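Open day at the Haddad shirt works, 24/04/2018

So I finally made it to the Haddad open day! I've driven past that brick building for years and always figured it was a warehouse. Nope, they knit, dye and sew T-shirts in there, and once a year they let people wander through.

Our guide was Rosalind Escobedo, who has worked on the cutting floor for 17 years and talks as fast as I do (we got along great). She took us to the knitting room first, and wow, it's loud. You get foam earplugs at the door and you want them. The dye house was my favorite, even with the vinegary smell. They only run two colors a day, and the lab lady, Yolanda Iwasaki, keeps a little swatch of every batch in a card file going back to before computers. I could've stayed there all afternoon.

Then cutting, where they stack the cloth up thick and go through it with a blade on a track, and sewing, where Hollis Strickland let me try a collar seam. Mine was terrible. He was nice about it.

Lunch was a pulled pork sandwich from the Tastimley truck, six bucks, a bit dry, great slaw. Parking is behind the building and fills up early. The factory store has seconds in a bin by the register and I came home with more than I needed.

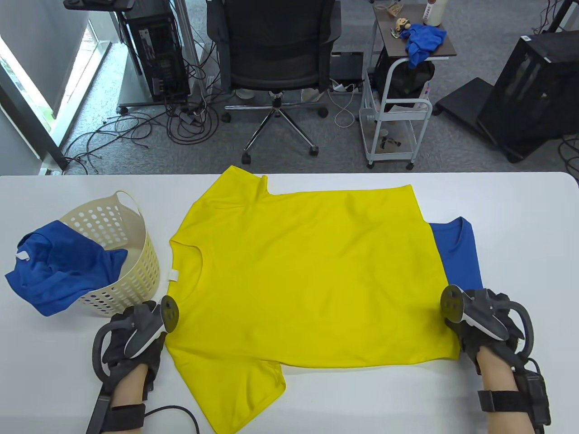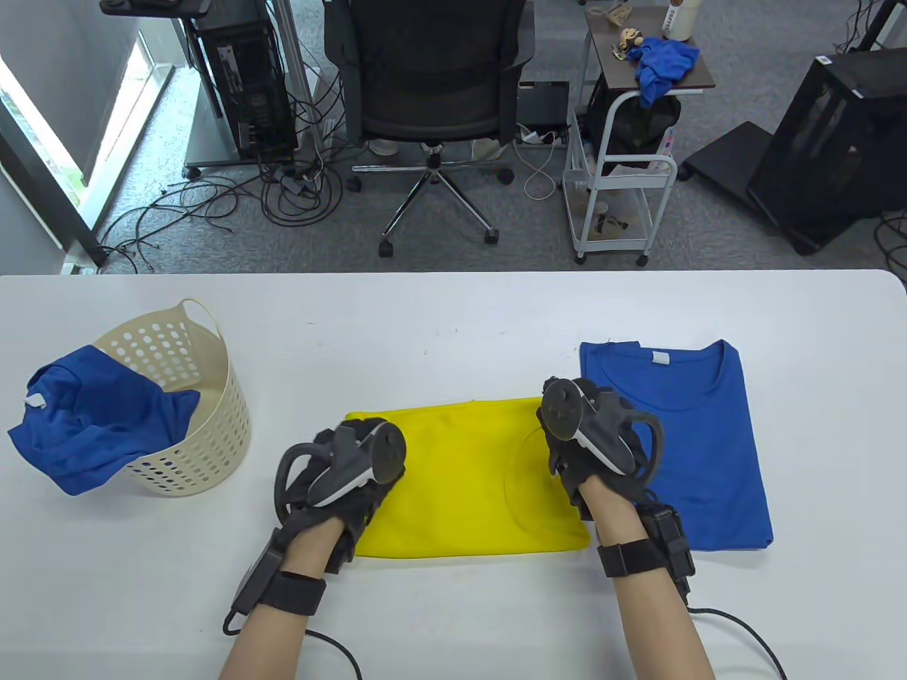
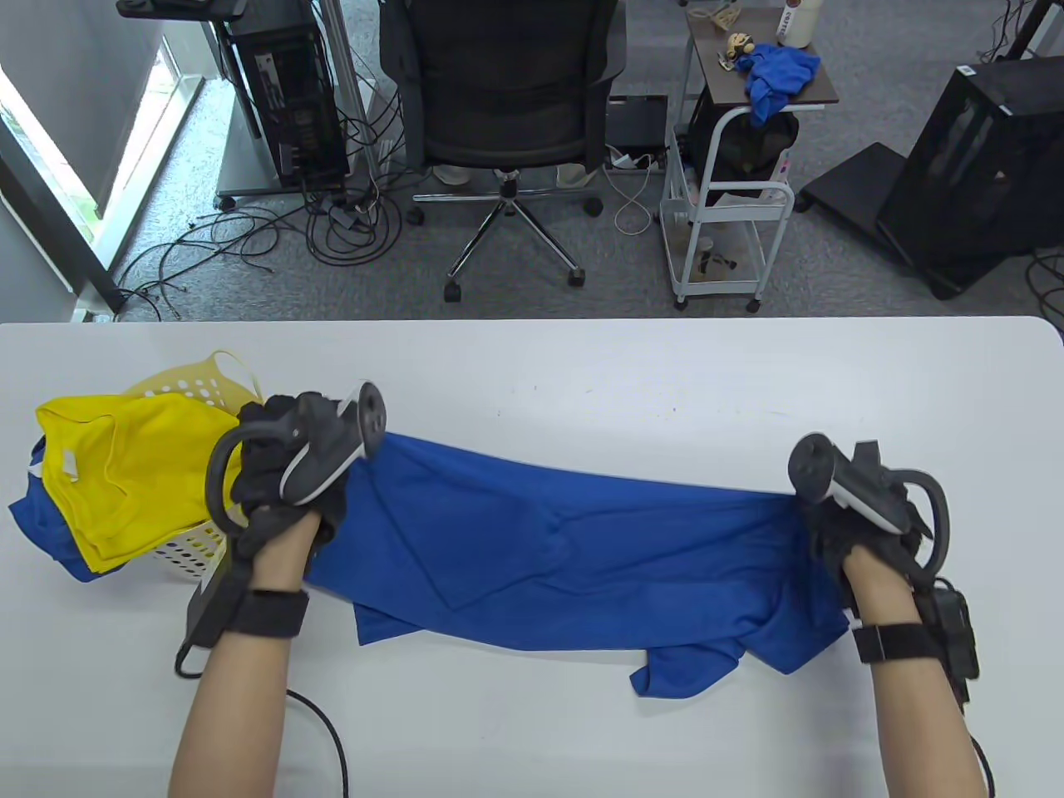 T-shirts on the white table, Haddad open day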